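드라마 이야기를 조금 길게 쓰겠습니다. 한국어로 쓰는 글이라서 어색한 문장이 있을 수 있습니다. 양해 부탁드립니다. 한국에 와서 산 지 3년이 되었고, 그동안 제일 많이 본 것은 교과서가 아니라 스트리밍 드라마입니다. (1)

오늘 2월 20일에 Drurum이 올해 상반기 편성표를 공개했습니다. 저는 점심시간에 그것을 읽다가 밥이 다 식었습니다. 기다리던 작품이 세 편이나 있습니다. (2)

첫 번째는 Farnton입니다. 영국의 작은 항구 도시를 배경으로 한 범죄 드라마인데, 도시 이름이 그대로 제목이 되었습니다. 시즌 1이 끝난 다음에 소식이 너무 없어서 저는 취소되었다고 생각했습니다. 그런데 5월에 시즌 2가 나온다고 합니다. (3)

Farnton을 모르시는 분을 위해서 내용을 조금만 말씀드리겠습니다. 등대 관리인이 사라지고, 그의 딸이 도시에 돌아옵니다. 여기까지만 쓰겠습니다. 저는 줄거리를 미리 아는 것을 아주 싫어하기 때문에 다른 분에게도 그렇게 하고 싶지 않습니다. (4)

시즌 1의 좋은 점은 속도였습니다. 한 회에 큰 사건이 한 개만 있고, 나머지 시간은 사람들이 부엌에서 차를 마시면서 거짓말을 합니다. 저는 이런 것이 좋습니다. 제 동생은 너무 느리다고 2회에서 포기했습니다. (5)

걱정되는 것도 있습니다. 시즌 1은 8부작이었는데 시즌 2는 16부작입니다. 두 배로 길어졌습니다. 이야기가 많아서 길어진 것이면 좋겠는데, 가끔은 플랫폼이 구독 기간을 늘리고 싶어서 길게 만드는 것 같기도 합니다. 이것은 제 추측입니다. (6)

두 번째는 Duangkaew입니다. 태국 드라마이고, 오래된 무용단을 물려받은 자매의 이야기입니다. 원래는 태국 방송국에서 저녁에 방송하던 작품인데, Drurum이 해외 권리를 사서 이번에 처음으로 한국어 자막이 붙습니다. (7)

저는 작년에 영어 자막으로 앞부분을 조금 봤습니다. 언니 역할의 배우가 화를 낼 때 목소리를 올리지 않고 오히려 낮춥니다. 그 장면 때문에 끝까지 보고 싶었는데, 제가 보던 서비스에서 갑자기 없어졌습니다. 이런 일이 생기면 정말 억울합니다. (8)

그래서 Duangkaew는 공개 첫날에 볼 계획입니다. 다만 자막의 질이 궁금합니다. 태국어에는 나이와 관계에 따라서 부르는 말이 많이 있고, 한국어에도 그런 말이 많습니다. 영어를 거쳐서 번역하면 그것이 전부 사라집니다. 직접 번역이면 좋겠습니다. (9)

자막에 대해서 한 가지만 더 쓰겠습니다. 저는 한국어 드라마도 한국어 자막을 켜고 봅니다. 처음에는 공부하려고 켰는데 지금은 습관이 되었습니다. 배우들이 속삭이는 장면이 많은 사극은 한국인 친구들도 자막을 켠다고 해서 마음이 편해졌습니다. (10)

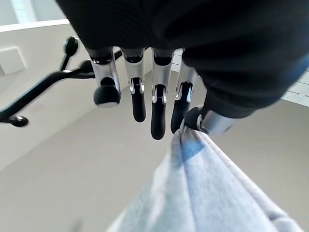 세 번째는 Nokum입니다. 이것은 플랫폼 오리지널이고 예능과 드라마의 중간쯤에 있습니다. 배우들이 대본을 절반만 받고, 나머지는 촬영장에서 만들어 간다고 합니다. 예고편만 보면 무슨 내용인지 잘 모르겠습니다. (11)

Nokum은 원래 작년 가을에 나올 예정이었습니다. 촬영이 한 번 중단되었고, 그다음에 편집이 늦어졌다고 제작사가 공지를 올렸습니다. 늦어진 작품은 나쁘다는 말을 자주 듣는데, 저는 그 말을 별로 믿지 않습니다. 급하게 나와서 나쁜 작품을 더 많이 봤습니다. (12)

그런데 Nokum의 공개 방식이 조금 복잡합니다. 첫 주에 네 편, 그다음부터는 매주 한 편입니다. 한꺼번에 공개하는 것도 아니고 옛날 방송처럼 하는 것도 아닙니다. 저는 네 편을 하루에 다 보고 일주일 동안 후회할 것이 분명합니다. (13)

여러분은 어떤 방식을 더 좋아하십니까? 저는 매주 한 편이 좋습니다. 다음 회를 기다리는 동안 사람들과 이야기할 수 있습니다. 한꺼번에 나오면 어떤 사람은 벌써 다 봤고 어떤 사람은 1회도 안 봐서, 회사에서 서로 말을 조심해야 합니다. (14)

가격 이야기도 해야 합니다. Drurum의 요금이 다음 달부터 한 달에 700원 오릅니다. 큰돈은 아닙니다. 그러나 저는 서비스를 네 개 구독하고 있고, 모두 조금씩 올리고 있어서 합치면 작은 돈도 아닙니다. (15)

그래서 저는 작년부터 돌아가면서 구독합니다. 두 달은 이 서비스, 다음 두 달은 저 서비스, 이런 식입니다. 달력에 해지하는 날을 적어 놓습니다. 한 번 잊어버려서 안 보는 서비스에 한 달 돈을 더 낸 적이 있습니다. 그때부터는 알람도 맞춥니다. (16)

이번에는 5월에 Farnton이 나오니까 Drurum은 4월 말에 다시 가입하려고 했습니다. 그런데 편성표를 다시 보니 Duangkaew가 3월입니다. 계획이 벌써 틀렸습니다. (17)

참고로 편성표에 없는 것도 있습니다. 작년에 발표했던 요리 드라마와 아이돌 연습생 다큐멘터리가 보이지 않습니다. 하반기로 미루어진 것인지 없어진 것인지 설명이 없습니다. 요리 드라마는 주제가까지 먼저 나왔는데 이상합니다. (18)

편성표 공지에 댓글이 벌써 3231개 달렸습니다. 다 읽지는 못했고 위에 있는 것만 읽었습니다. 거의 절반이 Farnton의 새 시즌에 원래 감독이 참여하는지 묻는 댓글이었습니다. 공식 계정은 아직 대답하지 않았습니다. (19)

저도 그것이 제일 궁금합니다. 시즌 1의 분위기는 감독의 힘이 컸다고 생각합니다. 안개가 나오는 장면에서 음악을 전혀 쓰지 않고 파도 소리만 들려주었습니다. 다른 사람이 만들면 그 자리에 바이올린을 넣을 것 같아서 무섭습니다. (20)

댓글 중에 "더빙판도 같이 내 주세요"라는 것도 많았습니다. 저는 더빙을 안 보지만 이 의견은 이해합니다. 저희 어머니는 눈이 안 좋으셔서 자막을 오래 읽지 못하십니다. 어머니와 같이 볼 수 있는 외국 드라마가 너무 적습니다. (21)

앱에 대한 불만도 하나 쓰겠습니다. Drurum 앱은 다음 회로 너무 빨리 넘어갑니다. 끝나는 음악을 듣고 싶은데 5초 만에 다음 회가 시작됩니다. 설정에서 끌 수 있다고 하는데 제 텔레비전 앱에는 그 메뉴가 없습니다. 아시는 분은 알려 주십시오. (22)

덧붙입니다. 방금 어떤 분이 알려 주셨는데, 설정은 텔레비전이 아니라 웹사이트의 프로필 메뉴에서 바꾸어야 한다고 합니다. 해 보니까 됩니다. 감사합니다! (23)

그리고 (6)번에서 Farnton의 길이에 대해서 걱정했는데, 편성표의 작은 글씨를 보니 한 회가 짧아집니다. 시즌 1은 한 시간이었고 이번에는 40분입니다. 그러면 전체 시간이 두 배는 아닙니다. 제가 성급하게 썼습니다. (24)

오늘 밤에는 Farnton 시즌 1을 처음부터 다시 볼 생각입니다. 등대 장면의 대사를 거의 잊어버렸습니다. 같이 보실 분은 답글 주십시오. 저녁 아홉 시에 1회를 틀겠습니다. (25)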